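Household & Home Office: Wrinkled tablecloth on a table I also work at, help!
Posted 4 April 2025 by zekton_kitchen

Hi all! I moved into a small place in Trimedstead and my only table has to do everything, so it's breakfast, bills, sewing and my part-time typing job all in one spot. I love having a cloth on it. I grew up with one on every table and a bare top just looks cold to me. The trouble is that I wash it, dry it, spread it out, and it's creased again by lunch. It also creeps toward me while I work, because my forearms pull it.

I've tried ironing it on the board (takes forever, and by the time I do the last corner the first one is rumpled again). I've tried spraying it with water on the table and smoothing it by hand, which was a bit better. It's a cotton blend according to the tag, 154 cm across.

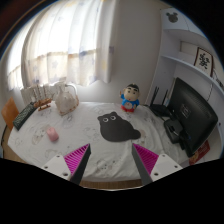
What I'd really like to know is whether there's a way to wash and dry these so they come out flatter to begin with. I don't mind some effort if it lasts a few days. And is there something I can put underneath to stop the sliding? I'm fond of this one, it's white with very faint cartoon animals on it, so I don't want to swap it for vinyl or anything wipe-clean. There's a wood table under there and I'd rather not stick tape on the finish. Thanks so much in advance!!

3 answers

Answer from onen_linens
Oh, I love this question, I've been fussing over table linens for more than 20 years and there's so much you can do! The wash matters more than the iron. Try it this way:

1. Wash the cloth by itself or with a couple of light things. If it's packed in with jeans and towels it gets twisted into a rope and those creases are a pain to get out. Cool or warm water, and the gentlest spin your machine has.

2. Take it out the minute the machine stops. Give it a really good snap, hold it by two corners and shake hard, then turn it and do the other two. Pull the hems straight with your fingers while it's damp.

3. Skip the dryer if you can. Hang it over two lines or two chair backs so the weight is spread out. If you have to use the dryer, 6 minutes on low and then out, still damp.

4. Put it on the table damp, not wet, with an old towel or a felt pad under it to protect the wood. Smooth from the middle outward with flat hands. Leave it alone until it's dry, and put your things back after that. Folds around the front edge, where your arms go, will come back first, so give those an extra pull. A mouse pad is great for the spot where your hand moves all day, and you can get them in fun shapes, a cartoon animal one would suit your cloth so well! 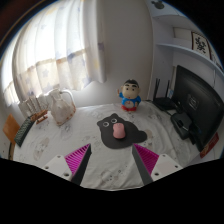
5. For storage, roll it on a cardboard tube from wrapping paper. No folding, no fold lines. I have mine standing up in the closet behind the vacuum.

About the sliding: get a non-slip underlay, the thick felt-backed kind sold for dining tables, and cut it about an inch smaller than the top all the way around. Mine came from Alemayehu Fabrics and they cut it for me at the counter. It's the best thing I ever bought for my table. The cloth sits on it like it's glued, and your elbows will thank you too.
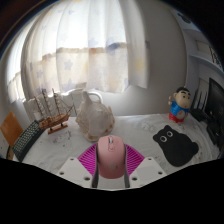

One thing to watch with the cheap open-mesh rubber kind is that some of them stick to a finished wood top over a hot summer. I had a grid pattern on mine one July and it took me ages to rub it out with oil. So try a small piece in a corner first and lift it after a week or so. The felt ones have never given me any trouble.

Have fun with it, a nice smooth cloth makes the whole room feel cared for!

Answer from trimedstead_tess
tablecloth weights!! the little clip-on ones for picnics. I have 3 on mine and they work indoors just fine. also a steamer is way quicker than an iron, you can do it with the cloth hanging off a door

Answer from guest
Just buy polyester. Mine never wrinkles. Doesn't feel as nice though.

Comment from zekton_kitchen: Wow, thank you everybody! I did the damp-on-the-table thing last night with a towel underneath and I'm thrilled, it's so much flatter than the iron ever got it. Felt underlay is next on my list. I'm going to measure before I go to the store this time, I got the cloth size wrong twice. Does the underlay need washing too, or just a shake outside?

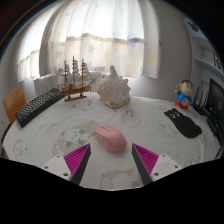
MORE IN LINENS & LAUNDRY

Getting candle wax out of cotton
Scrape off what you can once it's hard, then put brown paper over and under the spot and press with a warm iron. Keep moving to a clean bit of paper until nothing more comes through. Wash as usual.

Can I starch a printed cloth?
Yes! Use a light spray starch on the back side and test a corner first.

Contact us | Copyright Onen Home Help | Back to top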